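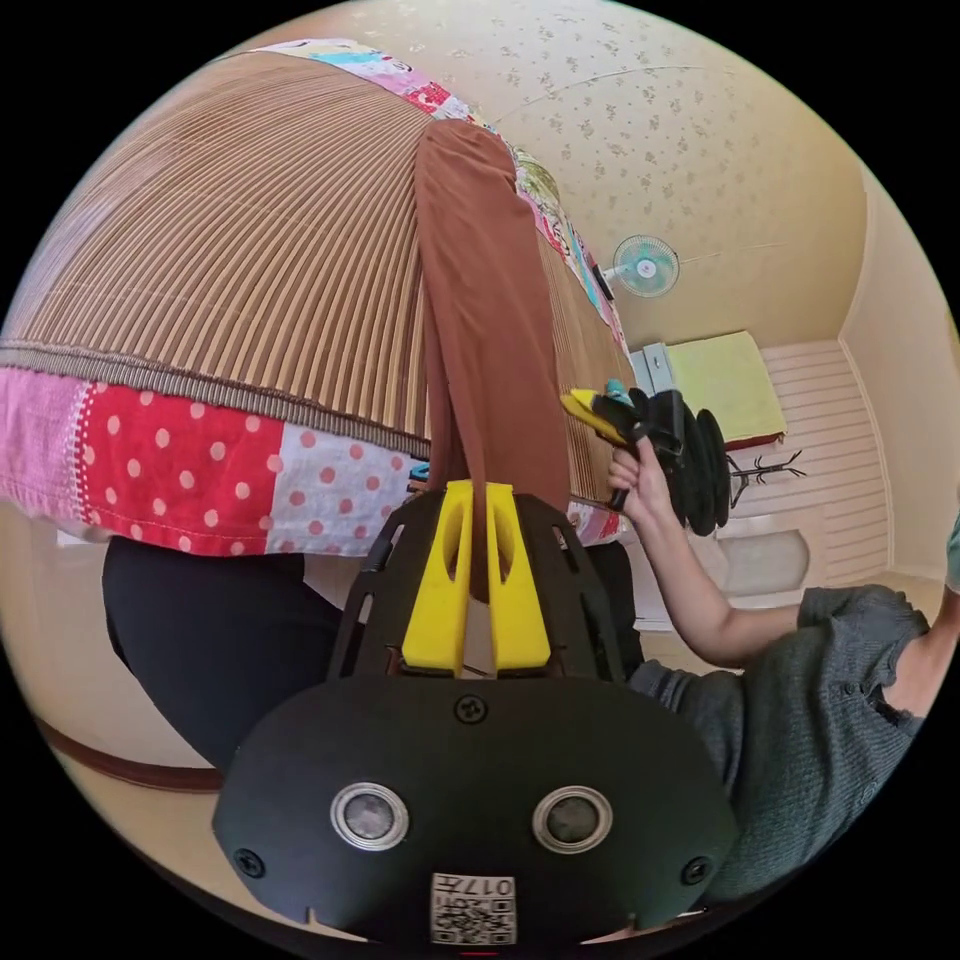
Blog > Languages > Two thousand words of Italian, allegedly

Posts About Archive Reading list

Two thousand words of Italian, allegedly

2025-02-18

According to Zerna, I know 2,804 words of Italian. It told me so on the same screen where it congratulated me on 536 days in a row, with a little burst of confetti and a button for sharing the news with my friends. I didn't share it. I sat there trying to think of the Italian for "gutter", and then "receipt", and then "to borrow", and got one of the three.

I should say that I pay for Zerna, I've used it every day for that whole stretch, and I don't think it's a swindle. I've learned things from it. But I've become very doubtful about that number, and about most of what language apps say on the subject of how well you're doing, and I've spent a couple of weeks picking at it.

What counts as knowing a word?

I went through the help pages. Zerna says a word is "known" once you have answered it correctly in enough separate sessions, and it doesn't say how many is enough. Answering correctly can mean typing it from nothing. It can also mean tapping it when it's sitting in front of you next to three wrong answers, one of which is usually a kind of fish. Both appear to add to the same total.

Then there's the matter of forms. I exported my word list, which took some finding (it's under Account, then Privacy, for some reason), and there were parlo, parli, parla and parlano, each on its own line. Rosso and rossa were both there. So was "taxi". I'm happy to be told I know the word taxi, but I knew it before I handed over any money.

I'd like to give you a corrected figure and I can't. I started merging the verb forms by hand and gave up somewhere in the letter C. Should "andare" and "vado" be one word or two? They look nothing like each other and I did have to learn them separately, so perhaps two is fair. But then "parlo" and "parli" surely aren't. You end up making rules as you go along, and I suspect the people at Zerna did much the same, except that every time they had a choice they picked the rule that made the number bigger.

Priritari

We went to Italy last April, to a village called Priritari, and that was the first time I tested any of this on a living person. I had been doing my lessons for well over half a year by then and was quietly rather pleased with myself.

The first evening I asked in the bakery whether they'd have bread in the morning. I'd rehearsed it on the walk down and it came out well. The woman behind the counter understood me at once and replied with what I now believe was a perfectly ordinary sentence about opening times, and I didn't catch a single word of it. I smiled and said "grazie". The next morning the place was shut.

That went on all week. I could produce a decent sentence if I had a minute to build it. What came back was too fast, ran together, and was full of small words that the app had never bothered with – the bits people put at the beginning while they think, the bits at the end that mean "isn't it". Zerna's recordings all have a pause between the words that I had taken for Italian good manners.

Some of that was the local way of talking, I'm sure. People down there have their own dialect and were probably making an effort for me without my noticing. I don't hold an app responsible for not teaching me the speech of one hillside. I do hold it responsible for telling me, in the week before we left, that I was "ready for everyday conversation". That was a notification. It had a suitcase on it.

The study

Whenever I grumble about this, somebody sends me the study. You've probably met it if you've ever looked at these apps: the claim that a few weeks on Zerna is worth a whole term of evening classes. It's on their front page and it's in the adverts.

The study was done by Sendent, a research company, and there is a summary you can download. I read it. It's short. I'm no statistician, and the following are only the things that bothered me as somebody who has filled in a lot of forms.

The people in it were all Zerna users already. They were asked to take a test at the start and another at the end, and the results are for those who took both. Anyone who got bored and wandered off in the middle isn't counted, and getting bored and wandering off is what most people do with a language app. I've done it myself with two others.

The test was a reading and vocabulary test. There was no speaking in it. The listening part is described in one sentence and I couldn't work out from that whether it was included in the final scores.

The evening classes aren't there at all. No class was tested. The comparison is with "typical outcomes", and when I followed the footnote it led to a page that no longer exists. I wrote to Sendent to ask where it had gone. I got a polite reply saying my query had been passed on, and that was before Christmas.

None of this proves the claim is false. It might well be true for some people and some sorts of evening class. I just can't see that anyone has checked.

The actual evening class

In the autumn I joined one, partly out of spite. It's in the upstairs room at Haddad, the café by the station, and there are 11 of us on a good night. The chairs are awful. It costs a good deal more than the app does per month, which ought to be said, and in winter you have to put your coat on and go out to it.

I wanted to come here and report that it was miles better and that everyone should delete their phones. It's a mixed picture. A lot of the time goes on other people's questions. We spent most of one session on the weather because someone wanted to know about hail. If you miss a week you've missed it. I learn far fewer new words there than I do on the bus with Zerna, and some of the ones I do learn I've forgotten by the time I've found my umbrella.

But I understand more when people talk to me, and I'm fairly sure of that, as far as I can be sure of anything with no test and a sample of one. In class somebody says a thing to you and then waits, and you have to do something about it. You can't tap the fish. I've had to say "could you repeat that" so often that it now comes out without any thought whatever, and I'd have given a lot for that sentence in the bakery.

It may be that the class only works as well as it does because I turned up with a heap of half-known words from the app, and the class is shaking them loose. I can't separate the two. Neither, I'd point out, can Sendent.

Streaks

A reader who left a comment on my last post on this said the streak is the whole point, and that it keeps people going. It does keep me going. It keeps me going to the tune of eight minutes a day, generally in bed, often on lessons I've already done because they're quick and I want to put the light out. Days when I was ill and days when I had been travelling since dawn are all in that 536, and on plenty of them I repeated "the boy eats the apple" until the flame lit up. There were also a few that I'd have lost without the "streak shield", which you can buy.

So the streak measures whether I opened the thing. Fine. I'd mind it less if it weren't printed in the same large type as the word total, as though each vouched for the other.

What I'd like from Zerna is pretty dull. I'd like two totals, one for words I can pick out of a line-up and one for words I can come up with cold. I'd like verbs counted once. I'd like a recording of someone mumbling in a shop. I sent them all this through the feedback form and got an automatic email in Italian thanking me, which I could read, so credit where it's due.

My renewal comes up in the spring and I haven't decided. I've turned off the notifications for now. If you've had a proper conversation in a language you got only from an app, with a stranger, where they said something you weren't expecting, I'd be glad to hear how it went and which language it was. Comments are open for a fortnight.

"Gutter" is "grondaia", by the way. I had to look it up, and then I checked the export, and it's on my list of known words.

Contact | Copyright, all posts | Back to top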